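Frame Drum Tuning Systems

A frame drum is a drum whose shell is shallower than the width of its head. The tuning system of a frame drum is the set of parts used to change, hold and even out the tension of the head. Systems fall into two main classes: fixed-head, in which tension is set once by the maker and afterward altered only by heat, moisture or damping, and tunable, in which the player can adjust it by mechanical means. A smaller third group uses an inflatable tube or a sliding inner ring and is usually listed with the tunable class.

Fixed-head construction

In the fixed-head method a soaked hide is drawn over the bearing edge and attached to the outside of the shell with glue, tacks or both. The hide shrinks as it dries. The final pitch depends on the thickness of the hide, how hard it was pulled while damp, and the humidity of the room in which it dried. Makers commonly pull the hide evenly from opposite points, working in pairs around the rim, so that no region of the head dries tighter than the one facing it.

A fixed head falls in pitch in humid air and rises in dry air. Players raise a slack head by warming it near a lamp, a heating pad or a low fire, and lower a tight one by wiping the playing surface or the inner side with a damp cloth. The effect is temporary. Repeated heating makes some hides brittle near the rim, where the skin bends over the bearing edge.

Rope and wedge systems

Rope systems lace the head to a ring or to a second head on the far side of the shell. Tension is raised by pulling the lacing sideways, by tightening loops around pairs of cords, or by driving wedges between the cords and the shell. On shallow drums the cords run at a low angle, and a small change in cord length produces a large change in pitch. For this reason rope tuning is more often found on deeper shells.

Perimeter screw systems

A perimeter system uses a metal or wooden hoop pressed down over the head by threaded rods. Each rod passes through the hoop or a claw and turns into a lug on the shell. A drum with 6 rods can be evened out quickly but leaves long stretches of hoop unsupported. Adding rods gives finer control and adds weight, an important limit on an instrument held in one hand.

The rods are turned in a star pattern, each followed by the one most nearly opposite, in small and equal steps. After each pass the head is tapped near every rod at the same distance from the rim, and the rods are corrected until the taps agree. Some makers mark the rod positions on the shell so that settings can be noted and restored after a head is replaced.

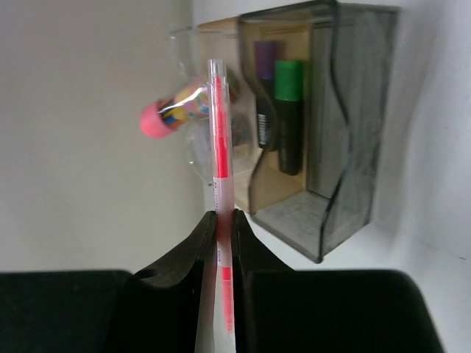
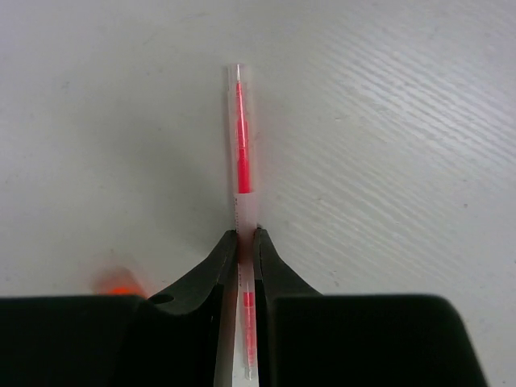

Reading time: 4 min

Internal tuning systems

Internal systems leave the outside of the shell clear for the hands. In the most common form, the head is fixed permanently to the outer shell and a second, narrower ring sits inside it. Bolts mounted in the shell push this ring upward against the underside of the head. Turning the bolts clockwise raises the ring and the pitch. The ring, and no longer the shell, acts as the bearing edge.

The Bozsik ring is a variant in which the inner ring is split at one point and closed by a turnbuckle. Opening the turnbuckle widens the ring, which rides up a sloped ledge cut into the shell. All parts of the head are raised together, so a single adjustment is enough, but local unevenness cannot be corrected. Wagner Conceição, a maker who worked with the design, added 2 short set screws on each side of the split to reduce the dip in tension found there.

Pneumatic systems place a rubber tube between the shell and the head. The tube is inflated with a hand pump and lets air out through a valve. Pitch can be changed between pieces, and in some cases while playing. The Cedum frame drum used this arrangement in a run of 860 instruments. Its tube lost pressure slowly in storage, and later repairs often replaced the original valve.

Synthetic heads

Plastic heads are little affected by humidity, and many drums that carry them are sold pre-tuned with no means of adjustment. The Brakska head, a layered film with a fibrous top surface, was intended to bring the finger-rubbing response of hide to such drums. Pre-tuned heads are bonded under tension and cannot be replaced without special tools. Temperature still has an effect – a plastic head left in a hot car may stretch and stay low.

Measurement

Tension may be judged by ear or with a gauge placed on the head. Gauges read the downward give of the surface and do not read pitch directly; two heads of different thickness can show the same reading and sound different notes. Saranya Rodrigues, in a workshop manual for repairers, advised gauges only for evening out a head, with the final pitch set by ear against a reference tone.

Wear and maintenance

Threaded parts are kept clean and lightly greased. Bolts in wooden shells are backed off before long storage, as constant pressure can pull the shell out of round. The Grulto bench test turns a single bolt up and down through 2,000 cycles and then checks the insert for play. Loose inserts are drilled out and replaced with a larger size, or set in hardwood plugs where the shell wall is thin.

See also: Bearing edge; Drumhead; Hoop (percussion); Tambourine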